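Speaker notes – Dry goods in flexible packaging: labels, portions and storage
Speaker: Jaxon Gagnon, Gulteck
Slot: 12 minutes, questions held to the end

Opening. State the scope: rolled and flaked cereals sold in plastic bags, bought for a shared kitchen or a break room. Flours are out of scope. So are cartons, apart from one comparison near the end.

Background figures. The Ulmont survey collected 698 bags over one winter. Of these, 236 had been opened and put back on the shelf with no closure. Give the two numbers and move on. The method is in the handout, including how split bags were logged.

Terms. "Portion" means what goes into the bowl. "Serving" means what the label says. Keep the two apart for the whole talk – the Tirkach audience mixed them up and half the questions went there.

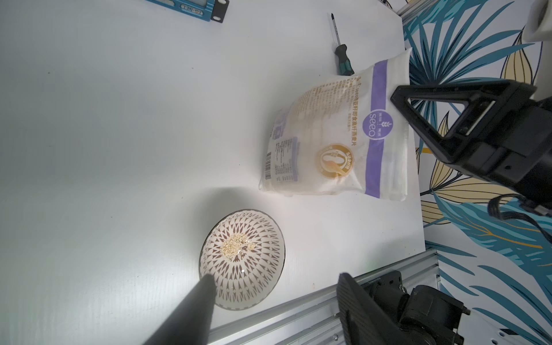
PART 2: BAG AND BOWL

Point to the nutrition table on the left part of the bag, then to the barcode near its lower edge. Chinese labels normally give nutrition values per 100 g, so the portion has to be weighed before the table is any use. A small pile in a wide, shallow bowl is hard to judge by eye. The dark pattern running up the inside of this one draws attention to the rim and makes the fill look lower.

The plastic is translucent and the flakes show through faintly. Say that this helps with checking how much is left and does nothing for light protection. Oats contain fat, and light speeds up rancidity. Store clear bags in a closed cupboard.

Stray flakes next to the main pile: mention scatter briefly. Pouring from a bag held low reduces it. A scoop is better.

Closures. Fold the top over twice, press the air out, clip. Go through the Luangrath clip test here if time allows: 1,000 open-close cycles per clip, spring types only. Skip the slide on heat sealing unless asked.

Comparison with cartons – one slide, no more than a minute. Cartons stack better and block light. The inner bag still needs a clip.

Questions. Expect one on decanting into jars. Answer: fine, but cut out the date panel and tape it to the jar.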